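6. Tuning the door-opening policy in the Tudico simulator

Read section 5 first. If you skipped it, the viewer will open anyway and show you a black window, and you will blame your graphics driver. You need a loaded scene, a policy checkpoint and 14 GB of free disk space.

Views from the door task: 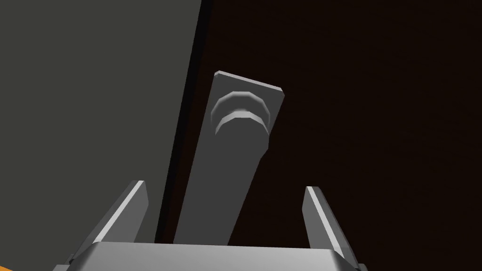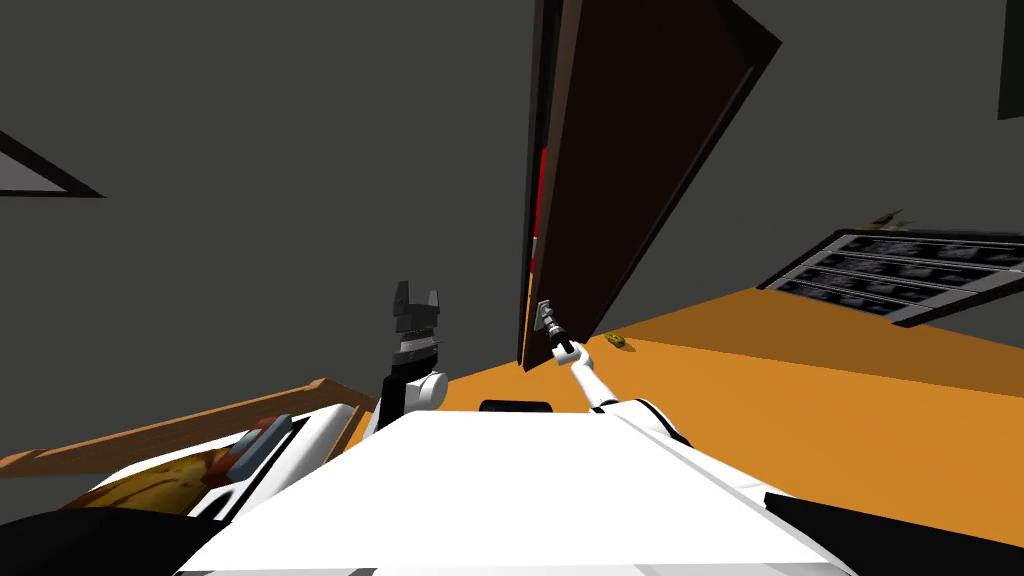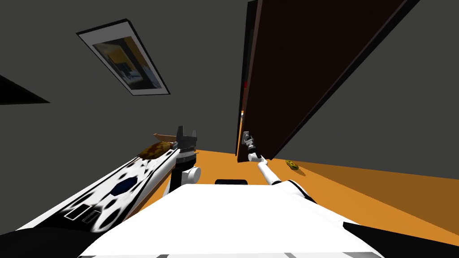
6.1 Running a batch

1. Open the Endus panel and pick "door_open" from the task list. The list is not in alphabetical order. We know.

2. Set the episode limit to 2000 steps. The default is 3000, chosen by Kirstin Pringle in a generous mood, and most of the extra steps go to an arm thinking about its life.

3. Set the render size to 768 for every camera. Mixed sizes are accepted without complaint and crash the encoder later, usually overnight.

4. Under Grasp, turn on "Require contact on both fingers." With this off, the planner counts a near miss as a grasp and pulls with great confidence on nothing.

5. Press Run. The button stays gray until the Brovis planner has loaded. Pressing it harder has been tested.

Note: Wrist cameras turn with the wrist, so the horizon in a saved view may be anywhere. Do not "fix" this by rotating the images before training. The policy expects them crooked.

Caution: Do not edit the hinge limits while a batch is running. The change applies at once, and a door that was half open can end up inside the wall – along with whatever was holding it.

6.2 Checking the results

1. Sort the episodes by final hinge angle, smallest first.

2. Replay the worst few at quarter speed, with contact forces shown.

3. If the fingers close short of the handle, raise the approach offset one notch and rerun. If they slip off during the pull, lower the pull speed instead. Changing both together will improve something, and you will never find out which.

4. Save the settings under a new name. Divya Hegde keeps the file called "final_final" and would like it to stay the only one.

For logging to a Nair server, go to section 7.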